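Folding trousers with the hand-held gripper: notes on technique
Jul 2, 2024

The laundry set for Tikesau is at 600 demonstrations. The target for trousers was 12 sessions of 40 episodes each, and the remainder is shirts and towels. I have settled on a procedure, and I am writing it down before I forget why I do it this way.

The start pose matters more than I expected. For the first two sessions I began every episode with the gripper parked at the same height over the waistband. The policy trained on that data did well from exactly that height and wandered from any other. I now start from wherever my arm happens to be, within reach of the garment, and I let the waistband point in a different direction each time.

Speed is the second item. A person folding clothes by hand moves fast between grasps and slows down only at contact. With a gripper the natural tendency is to move slowly everywhere, and the result is long episodes with very little in them. I move at a normal pace through free space and slow down for the last few inches. Fast wrist rotation is still a problem – tracking drops out and the episode has to be thrown away.

Heavy fabric is easier than light fabric in one respect: it stays where it is put. It is harder in another. A denim hem has several layers, and if the fingers close on the outermost one alone, the leg twists as it lifts. I approach with the fingers open and nearly flat to the bed, press slightly, then close. Ashton Ngata, who labels the Berhe side of the set, asked me to pause briefly after each release so the segment boundary is easy to find. I do that now. It costs very little.

Dark clothing on a pale sheet is the easy case for the model. I also record dark on dark, at a lower ratio, and keep those episodes in a separate folder until the review in August.

For black jeans, the order is one leg back over the upper part first, then the other leg.
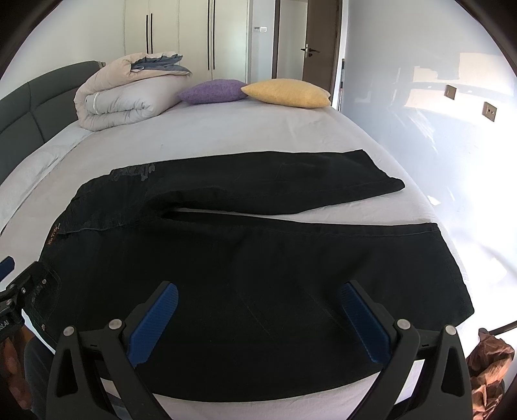
Should a failed grasp be cut from the demonstration?
Leave it in if you recover within the same episode and finish the fold. Cut the episode if you had to touch the garment with your free hand.

The remaining question is sleeves. The current fold needs two grippers or a change of grasp halfway through, and the change of grasp has been unreliable in replay. I plan to record both versions at the Jinville apartment and compare them on the same shirt.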